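Okico Rollow Indoor Bike Trainer

Ride your own bike indoors when the roads are bad. The Rollow is a wheel-on trainer that holds the rear axle of your bike and presses a steel roller against the tire. It folds for storage and comes fully assembled except for the front legs.

Item: Rollow, standard
In stock
Ships in 6 business days

What it does

Your bike clamps into the trainer by its rear axle and stays upright while you pedal. A magnetic unit behind the roller provides the resistance. You change the level with a lever on the handlebar, connected to the unit by a cable. There are 6 levels. Level one feels like riding on flat pavement with no wind, and the top level is close to a steady climb in a middle gear.

The trainer does not need to be plugged in. It has no screen and does not connect to a phone. If you want speed or cadence figures, use a sensor that mounts on the rear wheel or the crank. Sensors that read the front wheel will show zero, as the front wheel does not turn.

Which bikes fit

The Rollow fits most road, hybrid and touring bikes with a quick-release rear axle. Use the skewer in the box in place of the one on your bike. The ends on many stock skewers are the wrong shape for the clamp cups and can slip.

Bikes with a thru-axle need the Prelline axle adapter, sold separately. Check the thread on your axle before you order, because the adapter comes in more than one pitch. Carbon frames are fine as long as the frame maker allows use in a wheel-on trainer.

Mountain bikes will fit if the wheel clears the legs, but knobby tires are loud on the roller and wear down quickly. Put on a slick tire first. Fat bikes and children's bikes do not fit.

Setting up

Open the legs until both latches click. Turn the adjusting knob on the left side so the wheel sits centered over the roller, then close the lever on the right. Pump the tire to its normal riding pressure. Bring the roller up until it touches the tire and give the tension knob two more full turns. If the tire slips when you push hard, add another half turn.

Set the front wheel in the riser block so the bike sits level. A rubber mat under the trainer cuts down on noise and keeps sweat off the floor. Back the roller away from the tire when you finish, or the tire can develop a flat spot over time.

Noise

Expect to hear it in the next room. A smooth tire makes the biggest difference, followed by a mat. Upstairs riders should try it during the day before planning any early sessions.

In the box

Trainer with magnetic unit
Handlebar lever and cable
Rear skewer
Front wheel riser block
Hex wrench
Printed instructions

Care

Wipe the roller with a dry cloth every few rides. Rubber dust builds up there and makes the tire slip. Check the leg bolts every 20 hours of riding. Do not oil the roller or the clamp cups. The cable can be replaced at home with an ordinary shift cable.

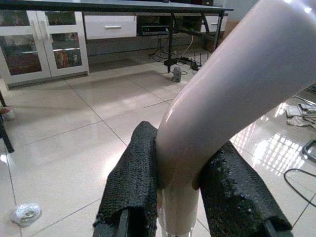
Can I leave my bike in the trainer between rides?

Leaving it clamped for a few days does no harm, provided the roller is backed off the tire. For longer breaks, take the bike out and fold the trainer.

Does it work with a single-speed bike?

It will, if the rear wheel has a quick-release axle. You will have only the lever to change how hard it feels, so start low.

Customer reviews

Selorm Aryee
Bought this in January when the bike path iced over. Setup took me 15 minutes, most of it spent swapping the skewer. The lever is stiff going from the second level to the third but it loosened up. I ride a touring bike with slick tires and the noise is fine for a garage. Would have liked a longer cable.

Halima Wike
Solid and does not rock when I stand up. I put 2,000 miles on my last trainer and this one feels better made in the legs. The riser block is light and slides on tile, so use a mat.

Returns

Unused trainers can be returned to Saragih Cycle Supply in the original box. Contact us first for a return label. Skewers and adapters that have been fitted to a bike cannot be returned unless they are faulty.

Goes with

Prelline axle adapter
Okico trainer mat
Okico rear wheel speed sensor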